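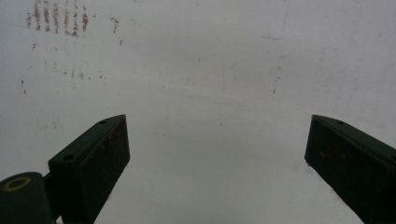 Page last changed: June 2018

About Clostby

Clostby is a calibration laboratory for weighing equipment. We test, adjust and certify scales and balances for grain receivers, pharmacies, food packers and freight depots. The laboratory is in Elleck, with a field depot at Grerov that handles weighbridge work.

Scope of work

Bench balances are calibrated in the laboratory or on the customer's premises. Platform scales up to 3,000 kg are tested on site, using our own reference masses. Larger platforms are booked through Grerov, as the test truck is based there. We do not repair load cells. Faulty cells are returned to the maker and the instrument is retested after refitting.

Method

Each instrument is loaded in 10 steps from zero to full capacity and back again. Eccentricity is checked at the centre and near each corner of the pan or platform. Repeatability is taken at half load. Certificates state the error at each step, the uncertainty and the air temperature during the test. Results before and after adjustment are both reported.

Reference masses

The laboratory holds 107 reference masses in two sets. The working set is compared with the master set every April. Any mass that has drifted past its tolerance is withdrawn until it has been re-established.

Records

Job records are kept in Zakaria, our in-house register. Customers can request copies of past certificates by quoting the instrument's serial number. Superseded certificates are marked as such and remain on file.

Bookings

Laboratory jobs are taken in order of arrival. Balances should be sent in their original packaging, with the pan removed and the levelling feet wound in. Please include the power supply.

© Clostby | Contact the laboratory | Back to top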